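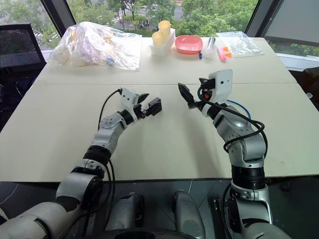 News > City Hall > Your Questions > Marches and Rallies

The new rally rules in Nesari: your questions

The city council passed its new permit ordinance in September, and our inbox has been full since. We've boiled it down. Where the ordinance contradicts itself, we say so.

Do I need a permit to protest?

If you expect more than 100 people, yes. The ordinance says "expect," so a gathering that surprises its own organizers is apparently fine. The city attorney's office told us it would look at "the totality of the circumstances," a phrase that has never made anyone feel better.

What about a small group on the sidewalk?

No permit. You have to leave enough room for people to walk past, and you can't block a door, a ramp or a bus stop. Signs are allowed. Signs on wooden poles are allowed too, after a lengthy debate we sat through so you didn't have to.

How early do I have to apply?

Six business days ahead, at the clerk's window or through the online form. There is a faster track for what the ordinance calls "spontaneous response to public events." You apply for it on a separate form, in advance.

What does it cost?

Nothing for a rally in a park. A march that closes a street is $300, refundable if the street is left clean. You can ask for a waiver if your group can't pay. The clerk's office says it hasn't turned one down so far, but the rules don't say who qualifies.

Can we still use Frimpong Plaza?

Yes, until 11 p.m. The north side belongs to Plenex, which owns the office tower, and the line between public plaza and private plaza is a strip of slightly darker paving. Police can ask you to leave the Plenex side if the company complains. Stay on the lighter stones.

Can we bring a sound system?

Hand-held megaphones, yes. Anything that plugs in needs a sound permit, handled by a different department on a different floor. The plaza's power outlets are switched off unless you've asked for them on the application.
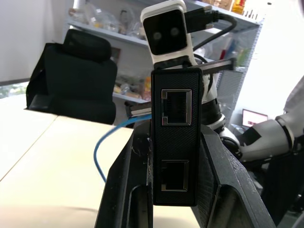

Network adapter with two Ethernet ports, both unplugged.

Can the police record us?

They can film in public places, same as you can. The council wanted a limit on how long footage is kept, then put that off to a later meeting. No date has been set.

What happens if we march without a permit?

Officers have to give a spoken warning and a reasonable chance to leave before they write citations. "Reasonable" isn't defined. An earlier draft did define it - that paragraph was removed.

Who do I complain to?

The clerk takes written complaints about permit decisions. Complaints about officers go to the police oversight office. You can also write to us at Flurkeo, where we can't fix anything but do read the mail.

Comments

Guest: The online form won't let you put in a start time before noon. Tried it twice. Is that a rule or a bug?

plazaregular: The darker stones look exactly like the lighter ones when it rains. Just saying.

Guest: You forgot parades. My kid's school band has well over 100 in it, does that count as a protest?

Flurkeo staff: Parades are under the old rules. The form problem is a bug, according to the clerk. Use the window for now.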